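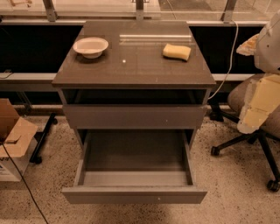
Cell Notes: The Drawer Station Gets a Tune-Up

If you've stopped by the Stinby cell lately, you know the bedside cabinet. It has two drawers, an open cubby and a shiny top, and our arm spends its days opening it, closing it, and moving a bowl and a sponge around. We love that cabinet. It has also been quietly drifting out of whack, so this month we gave the whole station the attention it deserved!

What started it was the lower drawer. The arm logged 985 pulls between the last service and this one, and toward the end it was stopping short and calling the job done. We blamed the wrist first (everybody blames the wrist). We swapped the pad on the end piece, ran the Karska wrist check twice, got clean numbers both times, and went back to looking at the furniture. The left runner had worked itself loose at the back screw. Five minutes with a screwdriver and the drawer comes all the way out again, smooth as you like.

While we were down there we did the rest of the list:

Runners wiped and re-greased, both drawers. Go easy on the grease, a thin smear is plenty.

Cabinet position reset. The front edge should sit 900 mm from the arm base. It had crept closer, probably from all that pulling.

Arm cable re-hung with a longer loop, so the shoulder can swing through its full range without tugging on it.

Speed on the drawer pull dropped to 80 percent for the first day after any service, then back to normal.

The glossy top is still our favorite troublemaker. The overhead lights bounce right off it, and a bright streak near the back edge can throw off the bowl pickup. We tried a matte spray on a scrap panel and didn't love it. For now the Kaijage vision settings have a lower exposure saved as "shiny top", and it has made a really nice difference with the pale bowl. The yellow sponge was never a problem. You could find that sponge from the parking lot.

A few reminders for anyone on shift. Pull the lower drawer out fully by hand before you start the morning check, and look inside it. Put the bowl at the back left and the sponge at the back right, then run the home routine. Give the arm 30 seconds to settle before you touch the pendant. If the drawer feels gritty, write it in the log, even if the run passes.

Next up is the upper drawer, which has no handle and is a much tougher pull. The new Brumitz suction cups are due in April and we can't wait to get them on the arm.

3/19/23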